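Fosik drops Osstead, a lo-fi house pack with a tape problem (the good kind)

2021-09-08

New one from Fosik today. Osstead is a lo-fi house and dusty techno sample pack, out now on the label's own store and on the usual download sites later in the month. Loops, one-shots, MIDI, a handful of presets. All 24-bit WAV, all royalty free.

If you picked up Peng back in May you know roughly what to expect. That was the dub chord pack, all long tails and hiss. Osstead keeps the hiss but puts a lot more drums under it. Kicks are short and a bit flat, hats are rough, claps have that smeared room sound you get from bouncing to cassette and back a few times. Fosik says every drum loop went through tape at least once. Sounds like it.

Count is up to 1000 files if you include the MIDI and the stripped versions of the loops. Folders are split by type first and then by key, so you can get to the A minor stuff without clicking through everything. Peng was a mess in that department and people complained, so good to see that fixed. Tempos run from 118 to 126.

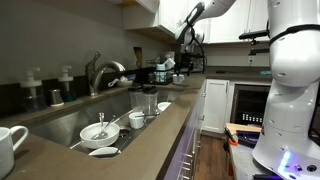

The bass folder is the one to open first. There are 28 loops in it, most of them mono, played on an old analog synth and left alone apart from a little drive. Nothing huge. They sit low and leave space for the kick, and each one comes with a MIDI file so you can swap in your own sound. A couple have the timing pushed late enough that you may want to nudge them before they go in a busy track.

Chords are warmer then the last pack. Electric piano, some detuned pads, a few organ stabs chopped out of longer takes. The pads wobble quite a lot – pitch drift is baked in, no dry versions – and that could be a pain if you're layering with anything tuned tight. Stabs are easier to use.

Also in there: a vocal folder. Small, just seven phrases, dry and wet. Mostly breathy one-liners with the words half buried. Fine for a breakdown. Do not expect a topline.

The synth presets are the weak spot. Two banks, one for basses and one for keys, and the keys bank feels rushed. Several patches come out way louder than the rest, so watch your levels when you flip through. Fosik has an update planned but gave no date for it.

Demo track is up on the store page and uses only sounds from the pack, with light compresion on the master. Worth a listen before you buy, the second half in particular, where the filtered chords come in over the broken-up hats. There is a free taster too, with drum hits and a few bass loops. No sign-up needed for that.

Owners of Peng get a discount at checkout, applied automatically if you log in with the same account. Bundle of both packs is listed as well. The bundle discount and the owner discount can't be combined.

Next up from the label is Hernow, a percussion set recorded with hand drums and scrap metal. No audio yet, only a title and some cover art. Fosik is saying before the end of the year. We'll post the demo when it lands.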